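Skadura Robotics Club — mid-year progress report
27 Jan 2021
To: Nkechi Ugwu, Bruler Community Grants
From: Aurelio Alvarado, club lead

Hi Nkechi,

You asked for "a couple of pages, no jargon," so I'm going to give it a shot. The short version is that the laundry project is alive, we've spent less than I feared on parts and more than I planned on my own evenings, and the students have gotten a lot better at arguing with each other in a useful way. The long version is everything below, so get a coffee.

Where we are against the plan

The proposal promised three things by the end of January: a working two-arm station, a set of practice demonstrations recorded by the students, and a first attempt at having the arms do part of the job on their own. The first one is done. The second is done and then some. The third one is started, and I'll be straight with you about how it's going a little further down.

The task, in case it's been a while since you read the proposal, is putting clothes on hangers and hanging them on a rack. We picked it because every student in the club has done it a thousand times at home and has opinions about it. (Zainab Fashola is firmly on the side of "hanger in through the bottom hem." There is a rival camp.) It also needs two hands, and that was the whole argument for asking you for two arms in the first place.

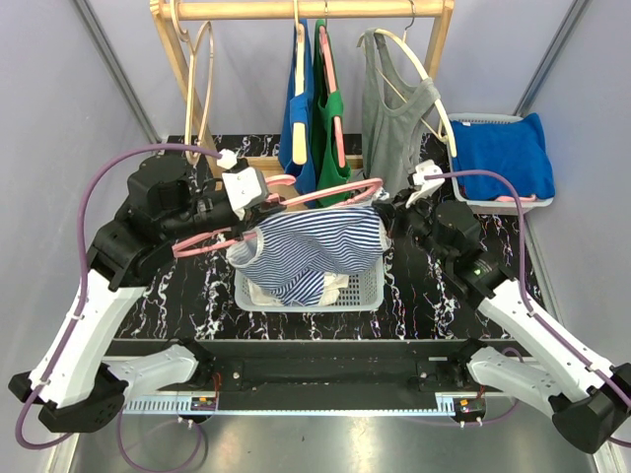

Both grippers on one pink hanger, with the striped shirt waiting in the basket.

The two-arm hold looks simple and ate most of our first month. When both arms have hold of the same hanger, they have to move together, and if one lags even a little the hanger starts to twist or pull out of the grip. Onyekachi Olatunji wrote a practice routine that was nothing except picking up a hanger, holding it level over the basket, and setting it back down. The students ran it over and over and complained the whole time, and then one afternoon they stopped complaining and I noticed they were doing it while talking about something else entirely. That's when we moved on to clothes.

Demonstrations

Our students have now recorded 278 full demonstrations. A demonstration is one person driving the arms through one whole job, from an item in the basket to the same item on the rack. The target in the proposal was lower, so this is the part of the report where I get to brag on them a bit.

I also asked them to write a one-line note after every run, good or bad, and that has been more useful than I expected. The notes are wonderful. "Dropped it, my fault." "Dropped it, hanger's fault." "Good one!!" A lot of them mention the collar, so we know that getting the second shoulder through the neck opening is where people slow down, and we've started practicing that piece separately. Knit fabric gets mentioned a lot too. It stretches and follows the hanger around, where a stiffer shirt stays put long enough for you to think.

We had to throw out 58 runs on top of the ones I counted above. Most of those came from the same stretch, when one arm's settings had drifted and we didn't catch it. Úna Nic Giolla found the problem by going through the recordings side by side, on her own time, and she has since written up a checklist that we go through before every session. It's taped to the wall by the light switch. The items on it are things like cables clear, grippers fully open, baskets in their starting spots, rack pushed back to the marks. Boring stuff, but we haven't lost a batch since.
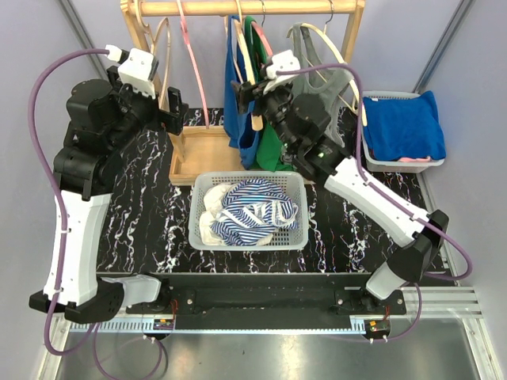
Working around the rack has been its own education. The hanging bar is a fair reach up for the arms, and the students found out early that you can get a gripper up to the clothes and have no good way to bring it back without brushing whatever is hanging next door. So they plan the exit before they plan the approach now. I didn't teach them that, I'd love to take credit, but they got there by knocking things off.

They also argued about how full the rack should be. One group wanted it bare for every run so that everything was the same each time. The other group said no closet in the world looks like that. We settled on a mix, with some runs starting from a nearly bare rack and others with several things already hanging, and a note in the log saying which. I thought that was a pretty grown-up compromise.

Equipment and money

The arms have held up well. We've replaced gripper pads once, and we keep a spare set of cables in the drawer. The total spent on parts and supplies so far is $1,371, and the receipts are in the folder you already have access to. The biggest single item was the replacement pads, which we ordered from Vaker, and they took their time getting to us but they fit. The hangers and baskets were the cheapest thing on the list and they've caused the most discussion, so I feel we've had good value there.

On hangers — we deliberately bought a mixed bunch. Different shapes, different colors, skinny ones, ones with extra bits on the bottom bar. The thinking was that if everybody trained on one kind of hanger, we'd end up with a system that could do one kind of hanger. It does make the driving harder. Students have favorites and will absolutely try to swap one in when they think I'm not looking.

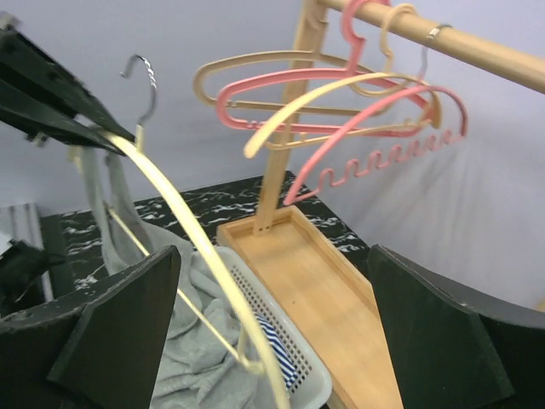
The wrist cameras turned out to be the best money in the whole budget. When you're driving the arms from the operator's chair, the overhead view tells you where things are, and the wrist view tells you whether you're about to miss. A couple of the younger students drove entirely from the overhead view for weeks because that's what feels natural, like looking down at your own hands. Zainab got them to switch by putting a piece of cardboard in front of the overhead screen for one session. There was some outrage. Their runs got noticeably smoother after that, and I've asked her to do the same with the next group.

The downside is that the gripper fingers always take up a chunk of what the wrist camera shows, so if something is tucked right behind a finger, you can't see it. We've talked about moving the mounts and decided to leave them alone until the summer. Everything we've recorded so far was recorded with the cameras where they are, and I don't want to start over.

How the automatic part is going

Okay, the honest bit. We've trained a first version on the demonstrations, and it can reach for a hanger and close on it fairly reliably. It can sometimes lift the hanger to where it ought to be. It can't yet get a shirt onto one without help, and I wouldn't want you to come visit expecting to see that. What it does right now is get the hanger in the right neighborhood of the shirt and then hesitate, sort of hovering, and then do something a bit odd.

The students are less bothered by this than I am. Onyekachi's view is that our demonstrations hesitate in exactly the same place, so of course it does too. He may well be right. The plan is to record a fresh set where the driver has already practiced the collar step enough to do it in one motion, train on those, and compare. He and Úna are splitting that work between them and have a schedule that I'm told I'm not allowed to change.

We're also going to cut the job into pieces. Picking up the hanger is one piece, getting it into the garment is another, and hanging it on the bar is the last. We'll train and test each one alone before we try to string them together. I should have done it like this from the start. I wanted the big demo, and I let that push the schedule around more than I should have.
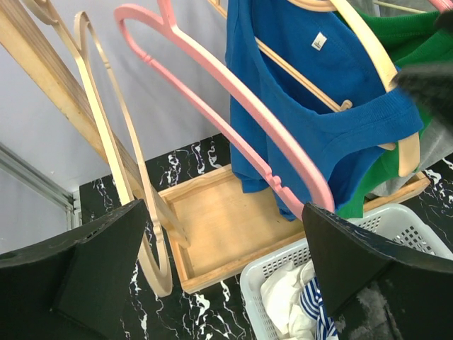

Hanging on the bar is the piece I feel best about. T-shirts in particular go up nicely once they're on a hanger, and the students have a consistent way of doing it that shows in the recordings. The trouble comes when garments are bunched up next to each other on the rack, where it gets hard to tell which sleeve belongs to which shirt. Bright solid colors have helped a lot there. We had some dark shirts in the donation pile early on and quietly retired them.

The people

We have 4 student leads this term, and each one runs a small crew. Attendance has been steady. I worried that people would drift away once the novelty of driving robot arms wore off, and a few did, but the ones who stayed have started bringing friends along, so it about evens out.

The Okonkwo showcase is our next public thing. Each crew will present one part of the project, and I've told them they have to show at least one run that failed and explain it. Reactions were mixed! The posters are in draft, and Úna has volunteered to read all of them for spelling, bless her.

What's next

Between now and the next report we'll record the new collar-step demonstrations, get the three pieces training separately, and finish the written guide so that a new student can be driving safely by the end of a first session. The guide exists as a pile of notes at the moment. Zainab has the pile.

What I'd like from you

Two small things. I'd like permission to move what's left in the travel line over to supplies, as we aren't traveling anywhere and we'll need another set of pads before the end of the term. And I'd like you to come see it, once you can. The crews would be thrilled to have somebody new in the operator's chair, and I promise they'll start you on hangers only.

I'll send the updated budget sheet separately. Call me if anything in here needs more detail.

Aurelio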